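Zultstead Teaching Lab: Your Pipette Questions

These come up every term, so we've gathered them in one place. Do write to Petrică Sima at the prep room desk if yours isn't covered, he really doesn't mind!

Which pipette should I take?
Go by the volume you need. The 20 is for small drops, the 1000 handles most of the buffer work, and for 800 microliters you want the bigger one, even if the smaller one feels nicer in the hand (we all have a favorite, I know).

Can I leave one lying on the bench for a minute?
Please hang it up. Liquid left in the tip can run back into the body when a pipette lies flat, and then it has to be taken apart and cleaned, and somebody else goes without for the afternoon.

How do I hang it properly?
Take the tip off first, then bring the pipette up to the rack and let it settle before you let go. If it feels wobbly, lift it off and try again, there's no hurry at all. Leave a little room between neighbors so the next person can get their fingers around the grip.

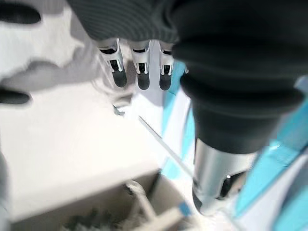
The same goes for putting several back at the end of class: one at a time, please, and never a whole handful, however late it's getting. Wipe the grip with a damp cloth first if you've been wearing gloves.

I dropped one. Am I in trouble?
Oh, not at all! Put it in the tray marked Bucur with a note saying what happened, and we'll check it before it goes out again.

Where do I get more tips?
The Osent cupboard, second shelf. If the last box is open, tell the desk.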